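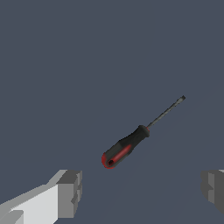

Start Meldungen Ausland Technik Tests Archiv Kontakt

Velgate 6 im Redaktionstest: Lagemonitor für Konflikt- und Sicherheitsmeldungen

Von Guido Pace
Stand: 1. Februar

Velgate sammelt Meldungen über Festnahmen, Gefechte, Anschläge und Truppenbewegungen, ordnet sie Orten und bewaffneten Gruppen zu und gibt sie als Liste, Karte oder Feed aus. Hersteller ist die Firma Plutcombe, die Software läuft im Browser oder auf einem eigenen Server. Für den Test stand uns die Serverfassung in der Redaktionslizenz mit 20 Arbeitsplätzen zur Verfügung. Im Einsatz war sie fünf Wochen lang am Auslandstisch, parallel zum bisherigen Agenturticker.

Einrichtung

Die Installation erfolgt über ein Container-Abbild. Die Dokumentation liegt auf Englisch und Spanisch vor, eine deutsche Fassung fehlt. Wer den Verzeichnisdienst des Hauses anbinden will, muss die Gruppenrechte von Hand in einer Konfigurationsdatei eintragen; ein Assistent ist nicht vorgesehen. Nach dem ersten Start lädt das Programm den Grundbestand an Quellen. Dazu gehören Mitteilungen von Verteidigungs- und Innenministerien, Regionalzeitungen, Radiosender mit Textangebot und frei zugängliche Kanäle in Messengern. Eigene Quellen lassen sich als RSS, per E-Mail-Abruf oder über die Schnittstelle ergänzen. Bei zwei Regionalzeitungen brach der Abruf mit einem Zertifikatsfehler ab. Die Meldung dazu steht nur im Serverprotokoll, in der Oberfläche erscheint die Quelle weiterhin grün.

Erfassung und Zuordnung

Jede eingehende Meldung wird in Ereignistyp, Ort, Zeitpunkt und Beteiligte zerlegt. Die Zuordnung des Ereignistyps arbeitet zuverlässig, solange der Ausgangstext knapp und amtlich formuliert ist. Probleme macht der Rückblick: Wird in einem Bericht über eine Festnahme ein früherer Überfall erwähnt, legt Velgate dafür gelegentlich ein zweites, aktuelles Ereignis an. Die Vorgängerversion hatte denselben Fehler. In den Versionshinweisen gilt er als behoben.

Schwächen zeigen sich außerdem bei Decknamen. Viele Kommandeure werden in den Quellen unter bürgerlichem Namen, unter Kampfnamen oder unter beidem geführt. Die Software führt solche Varianten in einem Personendatensatz zusammen, sobald sie in einer Meldung gemeinsam auftreten. Häufige Kampfnamen wie „Comandante Pedro“ werden dabei zu großzügig verschmolzen, auch über Landesgrenzen hinweg. Eine falsche Zusammenführung lässt sich lösen, die Trennung muss aber für jede Einzelmeldung bestätigt werden. Für den laufenden Betrieb ist das zu aufwendig. Wir haben die automatische Zusammenführung nach der ersten Woche abgeschaltet.

Quellenstufen

Velgate vergibt für jede Meldung eine Stufe von 1 bis 5. Stufe 1 steht für eine einzelne, ungeprüfte Quelle, Stufe 5 für mehrere voneinander unabhängige Bestätigungen. Das Verfahren ist im Handbuch beschrieben und nachvollziehbar, hat jedoch eine Lücke. Übernehmen mehrere Zeitungen dieselbe Mitteilung einer Armeeführung mit leicht geändertem Wortlaut, wertet die Software das als unabhängige Bestätigung. Eine Festnahme, die allein das Militär verkündet hat, steht dann auf Stufe 4. In den Einstellungen unter „Herkunft“ kann die Textähnlichkeit strenger gefasst werden. Voreingestellt ist ein niedriger Wert, und den Regler findet man erst nach Freischaltung der erweiterten Ansicht.
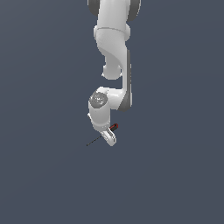 Gut gelöst ist die Trennung von Behauptung und Befund. Velgate speichert zu jeder Angabe, wer sie gemacht hat. Opferzahlen zweier Konfliktparteien stehen nebeneinander, ein Mittelwert wird nicht gebildet. Beim Export in das Redaktionssystem bleibt die Zuschreibung erhalten, sofern das Zielformat ein Feld dafür kennt. Beim Export als Tabelle geht sie verloren.

Karte und Alarme

Die Karte verwendet ein eigenes Ortsverzeichnis. Es unterscheidet zwischen Distrikt, Provinz und Region, was bei gleichnamigen Verwaltungseinheiten nötig ist. Liegt nur eine Regionsangabe vor, setzt das Programm den Punkt in die Mitte der Region und versieht ihn mit einem gestrichelten Kreis. In der verkleinerten Ansicht verschwindet der Kreis, der Punkt bleibt. Wer daraus eine Grafik baut, sollte jeden Eintrag einzeln öffnen.

Alarme lassen sich nach Land, Gruppe, Ereignistyp und Quellenstufe filtern und per E-Mail oder als Browsernachricht zustellen. Ruhezeiten werden pro Nutzer gesetzt, eine Schichtplanung gibt es nicht. Die Zustellung lief im Test ohne Ausfall. Störend sind Doppelalarme nach Korrekturen: Ändert eine Quelle nur die Überschrift, geht die Meldung erneut heraus.

Vergleich

Das Konkurrenzprodukt Stenthorpe ist schlanker, kennt keine Personendatensätze und lässt sich nur gehostet betreiben. Für Redaktionen, die vor allem einen gefilterten Ticker suchen, reicht es aus. Beim Rechercheteil liegt Velgate vorn. Die Suche versteht Schreibvarianten aus dem Spanischen und Arabischen, und gespeicherte Abfragen können im Team geteilt werden.

Bewertung

Erfassung: gut
Quellenstufen: befriedigend
Karte: befriedigend
Alarme: gut
Dokumentation: ausreichend

Am Auslandstisch bleibt Velgate vorerst in Betrieb, mit abgeschalteter Zusammenführung und strengerer Textähnlichkeit. Ein Update mit überarbeiteter Personenverwaltung hat Plutcombe für März angekündigt. Den Tabellenexport werden wir dann erneut prüfen.

Kommentare

Yetunde Idahosa
Der Zertifikatsfehler tritt bei uns auch auf. Abhilfe: Zwischenzertifikat im Container manuell nachladen und den Abrufdienst neu starten. Nach jedem Update muss man das wiederholen.

nachtdienst_k
Wie verhält sich die Suche bei Quechua-Ortsnamen? Bei Stenthorpe findet man die nur in der amtlichen spanischen Schreibweise.

Guido Pace
@nachtdienst_k: Nicht systematisch getestet. Einzelne Varianten sind im Ortsverzeichnis hinterlegt, weitere kann der Administrator ergänzen.

R. aus der Doku
Danke für den Hinweis auf den Regler unter „Herkunft“. Den habe ich im Handbuch vergeblich gesucht.

Diese Website verwendet Cookies. Mit der weiteren Nutzung stimmen Sie der Verwendung zu. Einstellungen Ablehnen Akzeptieren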